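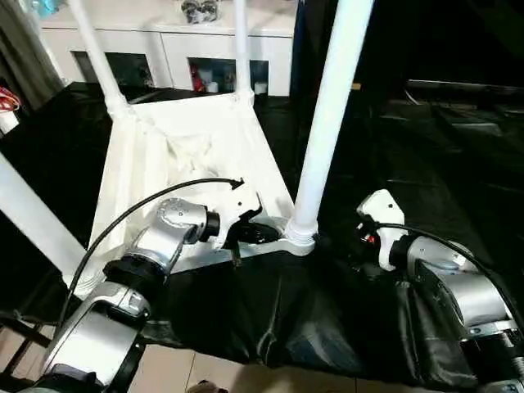

The left gripper holds the crossbar of an upturned chair during gripper trials at Tovar.

Signe Moen had been comparing grippers for 10 weeks when we spoke in July, and she started with the chair.

"Everybody brings us boxes and cups," she said. "A chair has thin parts, thick parts and a big flat seat, and it's shiny. If a gripper has a weak side, the chair finds it."

Moen runs hardware testing at Tovar, a small company that sets up two-arm workstations for furniture repair shops. Her job this summer is to pick a gripper for the next version. There were 4 candidates at the start and two are left, one from Niltine and one from Zurura. The arms stay the same throughout, and so does the controller.

Each gripper goes through 144 grasps. The list was drawn up by her colleague Sumeya Araya, who sorted them by the part of the chair being held and the direction the arm comes in from. Crossbars are the part Moen cares about most.

"A crossbar is where you want to hold a chair if you're working on a leg," she said. "It's also narrow, and there's a leg right next to it, so the fingers have to get in without hitting anything. The Niltine fingers are good at that. The Zurura fingers are wider and they bump."

The Zurura gripper did better on the seat edge, she said, and it closed with more even force. With the Niltine one she had to lower the closing speed before she trusted it on molded plastic. Araya would have kept the speed up and changed the finger pads instead. They tried both and have not settled it.

I asked about the black cloth. Moen said a white chair on a pale table gave the depth camera trouble, and the cloth helped with the outline. It did nothing for glare off the chair itself. Araya turned the lights down for some runs and got cleaner depth on the legs, then lost detail on the seat.

"We went through two cameras on that question," Araya said. "The second one costs more and it's a little better. I wouldn't buy it for this."

Cables took up more of the conversation than I expected. Both arms have them on the outside, and slack that is fine in one pose can catch on a chair leg in another. Moen wants a shorter run to the wrist. Leobardo Villalobos, who writes the motion code, has been adding limits to keep the arms out of the worst positions.

"Every limit I add takes away a grasp," he said. "Signe gives me a list of grasps she needs back, and I go look for another way in."

Most of the trials use one arm to hold while the other waits nearby or moves in to work. Villalobos said that is harder on the holding gripper than a lift, as the load comes from odd directions once the second arm pushes on something.

Moen expects to choose before the fall. She is leaning toward Niltine, with different pads. The next object on her list is a folding stool.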